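What is terrazzo? (And why does it look like spilt sprinkles?)

Look down next time you're in an old school corridor or a train station. See a floor full of little coloured bits? Probably terrazzo. Say it: teh-RAT-so.

How it's made. The old way, anyway.

Somebody mixes cement, a bit like thick grey porridge. In go chips of stone. Marble, mostly, sometimes glass. Spread it flat. Wait. Wait some more. Then grind the top off with a big heavy machine till the chips show, all sliced through, smooth as a plate. Polish. Done!

Every chip lands where it lands. So no two real terrazzo floors are the same, ever.

Now the sneaky bit. Lots of terrazzo you see is just a pattern. Printed on paper, plastic, wallpaper, lunch boxes, even socks. Same with marble. Real marble is a rock, squashed and cooked deep underground, and the wiggly lines in it are called veins. But a marble look can be printed too, and its much lighter to carry home.

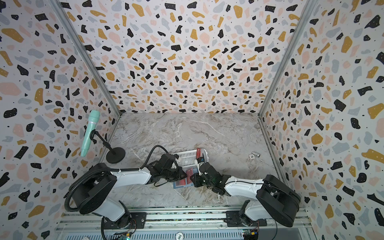 Flecks on the walls, veins on the floor. Which colours can you find?

Black flecks, mustard yellow, pale pink, a greyish blue. Tiny dots in between as well. The dots matter! Big bits alone look a bit bare. Little ones fill the gaps.

Floor's quieter. Light grey with white and darker grey streaks. No flecks, just veins. Busy walls, calm floor, that's an old decorator's trick.

Make your own (no cement, promise)

You need:
white card, 2 sheets
old magazines or coloured paper
glue stick
scissors

Tear or snip the paper into odd shapes. Wonky is good. Squares look wrong. Use 2 sizes, big flecks and teeny dots. Drop them on the card from a little way up, then glue them down where they fell. No tidying them into rows!

For marble, use the other sheet. Wet it a bit, drag a thin line of grey paint accross, let it go fuzzy. Turn it and do another.

One class at Trisberg used 448 flecks on a single poster. They counted. It took all of Tuesday afternoon.

Next time: bricks, and why they have holes in.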